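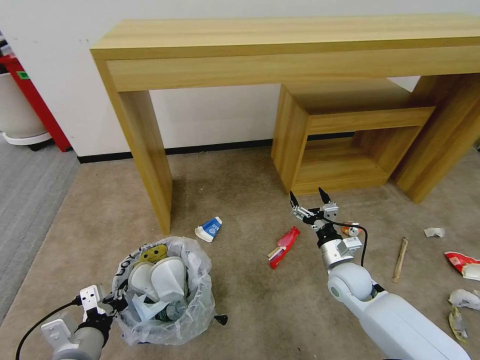
**Figure 3.** Oak-colored console table against a white wall, with an open box-shaped cabinet tucked beneath it.

## 4. Reading the courtyard at Cundarau

The old merchants' compound at Cundarau rewards slow walking. Most visitors come in by the south gate, look up at the painted beams, take a picture of the well and leave within a few minutes, and we did much the same on our first morning. It was only when Oluwaseun Dauda began measuring the paving that the place opened up for us, and we have been happily stuck on it ever since.

The compound has three courtyards set one behind another along a slightly bent line. The bend is small, four degrees by our survey, and earlier writers either missed it or put it down to careless work. We think it was planned. The rear courtyard follows the line of a buried stream, and the front one follows the street. Between them the builders had to turn, and they did it in the middle courtyard, where the paving stones along the east side are cut as long, thin wedges. There are 162 of these wedges, each a little wider at its northern end. A careless mason does not cut 162 matching wedges!

### 4.1 The building phases

Two phases were already known from the account books kept at the Ginent archive. The first covers the gatehouse and the front hall, and the second covers the long side wings. Houda Badawi has now read the books again from the first page, including the loose sheets at the back that had never been cataloged, and she finds good evidence for a third phase between the two. The loose sheets record payments for stone, lime and the feeding of carters over two winters, with the heaviest spending in December of the second year. They do not name the building. They do give the size of the stones, though, and the sizes match the wedge paving to within the width of a finger.

If the match is right, the middle courtyard was laid before the side wings went up, and the wings were then fitted to a space that was already turned. This explains a feature that has puzzled people for a long time. The west wing has a deep porch at its south end and almost no porch at its north end, and the roof edge runs straight while the wall behind it drifts. Seen from the well it looks like a mistake. Seen from the roof of the front hall, where Cristian Rivadeneyra set up the survey station, it is a very neat way of hiding the bend from anyone standing in the yard.

The gatehouse still gives us trouble. Its lower courses belong to the first phase, but the arch was rebuilt at least once, and the carved band above it was put back in the wrong order. Two of the panels show boats, and they must have stood side by side, with the rope from one running on into the next. They are now separated by a panel of birds. We have not tried to restore the order on paper beyond those two panels, as the edges of the rest are too worn.

### 4.2 Carved marks

We recorded 272 mason's marks on the three courtyards and the street wall. Of these, 178 could be read well enough to sort by type, and the rest were too worn or lay partly under later plaster. The most common mark is a simple hook with a crossbar. It turns up on the wedge paving, on the well curb and on the lower steps of the rear hall, and nowhere in the side wings. A second mark, like a small ladder with two rungs, does the opposite: it is all over the wings and missing from the paving.

Umesh Saxena suggests that the hook belongs to a workshop from Imel, where the same sign is cut on the bridge piers and on the steps of the grain market. We like this idea very much. The stone at Imel is a different color and comes from a different quarry, so the masons would have traveled and the material would not. A payment for "eleven men of the bridge, with bedding" on one of the loose sheets fits nicely, even if it falls short of proof. Marks of this kind were sometimes copied or handed down, and a hook is an easy shape to cut.

The well curb deserves a paper of its own. It is a single block, eight-sided, with rope grooves worn deep into five of the sides. The other three are nearly fresh. Those three face the rear hall, and we suppose that a screen or low wall once kept people from drawing water on that side. Lorna Layug found two square sockets in the paving that could have held the posts of such a screen - they are the right distance apart, and both are filled with the same gray mortar.

### 4.3 Later use

The compound stayed in the hands of one family for five generations and was then divided. The El Khatib papers, which cover the years after the division, list tenants room by room and are a joy to read. A dyer had the east wing and was twice asked to stop hanging cloth across the middle courtyard. A school used the front hall. The rear hall was let as a store, and its doors were widened for carts, which is why the threshold there is modern and the hook mark survives only on the steps below it.

Repairs carried out in 2000 replaced the roof tiles and lifted part of the front paving to lay a drain. The stones went back in their old places, as far as we can tell, with chalk numbers still faintly legible on the undersides of the few we were allowed to raise. The middle courtyard was left alone. Its wedges are still bedded in the first mortar, and samples from four joints are compared with mortar from the gatehouse in Section 5.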